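Apr 21, 2023

So the Cumora series is "back on", going by a single line at the end of a podcast. I've been here before. Last November it was also back on, and what we got was a logo and 2 minutes of fog.

The new claim is that filming starts at Farkach once the weather turns, with up to 30 weeks booked. Booked by whom? The studio, Clornedon, hasn't put its name to any of it. A start date with no director attached is a wish, and I'd like to see a cast list before I clear any evenings.

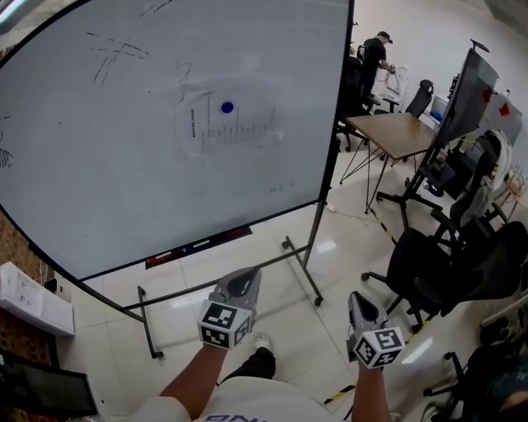 ## The Mạc problem

My other worry is the source. Mạc ran to 411 pages and most of them are people remembering things in boats. I loved it, but I can't see how it fills a season without somebody adding a sword fight. The fan forum has already cast all 23 of the river families, which is sweet and a bit mad.

They say the scripts stay close to the book. They said that about the radio version too, and it lost the grandmother.

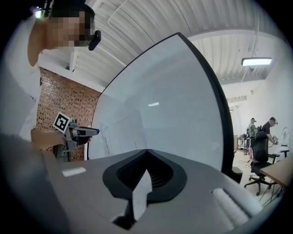 **Will it be out next year?**

I doubt it. Even if cameras roll when the podcast says they will, there's all the effects work on the flooded city to get through, and Clornedon has never been quick with that sort of thing. I'd guess the year after, and I'd want a proper trailer before I believed even that.

Meanwhile I'm rereading the book, and the boat chapters are slower than I remembered.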